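Gullden Drawer Cell - Setup and Care FAQ

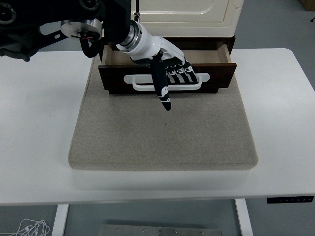

The Gullden cell at our Iltiddale site runs drawer opening and closing with a single arm and a five-finger hand. These answers cover the setup, the daily checks and the small repairs you can do yourself. The felt mat goes down before anything else, and the cabinet sits on the far part of it, with the drawer facing the front edge of the table. For anything not listed, call the Tamiru service desk.

How do I set the table height?
Use the button panel on the right front corner of the tabletop. Set it before you power the arm, and don't change it during a run. If the height has moved by more than 5 mm, repeat the reference check.

What is the reference check?
Load program 609 in Gosimis. The arm moves to the drawer front at slow speed with the index finger extended and stops. Compare the fingertip to the center of the handle. If it is off to one side, move the cabinet, not the arm.

The mat has bunched up. Does it matter?
Yes. Lift the cabinet off, flatten the mat from the back toward you, and put the cabinet back. Then run the reference check again.

How often does the hand need service?
Every 3000 cycles. Gosimis shows a yellow banner when the count is reached. You can finish the current batch first - don't start another one.

What do I do at a hand service?
Power down and wait for the status light to go out. Wipe the fingers with a dry cloth. Bend each joint gently and feel for grit or play. Check the ringed coupling at the wrist for movement. If it turns at all, stop and call Tamiru.

Where should the cables run?
Leave a loose loop near the motor so the joint can turn freely. Don't tie it tight to the bracket. Replace any wire with a nick in the jacket.

A finger doesn't curl all the way. Can I fix it?
Try the homing routine once. If the finger still stops short, log fault 19 and swap in the spare hand. Don't force it closed.

Can I oil the drawer?
No. Oil gets on the fingertips and they slip. Vacuum the drawer and leave it dry.

When was this page last changed?
In June, when the cable answer was added.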